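Honden Water Filters: Frequently Asked Questions
Last updated 23 November 2020

Do I need a filter at all?

Maybe not. If you're on city water, your supplier has to publish a yearly quality report. Read that first. Plenty of people buy a filter because of a taste they could fix by leaving a jug in the fridge overnight. We sell filters and we'd still like you to read the report.

Will it make my water healthier?

We don't claim that. The Honden cartridge is carbon. It cuts chlorine taste and smell. If you have a lead problem, look for a filter certified for lead, and check the certificate yourself. A leaf on the box doesn't count.

What about the alkaline cartridges other stores sell?

We stopped carrying them. We asked two suppliers for evidence and got brochures. Your stomach is acidic and stays that way whatever you drink.

How long does a cartridge last?

Three months for most homes. The old Broreria model was sold as good for 2000 liters, but that number came from a lab using clean test water. If your water has a lot of sediment, expect less. Slow flow is the usual sign.

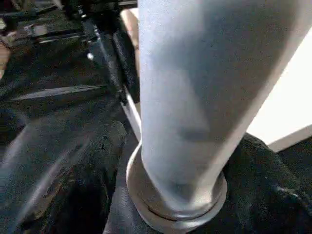 The indicator light on the Tomanora pitcher is only a timer. It has no idea what is in your water or how much you've poured, so don't treat a green light as a test result.

Can I rinse a cartridge and use it again?

No. Rinsing gets the dust off, and the carbon is still used up. We've seen the videos with vinegar and baking soda – they don't restore anything.

Do cheap copies fit?

Some do. We tried one in the Cruickshank housing and it leaked at the seal. Another fit fine, though we couldn't find out what was in it. Your call.

There are black specks in my glass. Is that bad?

It's carbon dust from a new cartridge. Run 16 cups through and pour them on the plants. If the specks keep coming after that, send it back.

Is filtered water better for the environment than bottled?

Probably, if it stops you buying bottles. If you were drinking from the tap before, a plastic cartridge every few months is no improvement.

What is your return policy?

Unopened cartridges can come back within 16 days. Opened ones only if faulty. Shipping is on us if the mistake was ours.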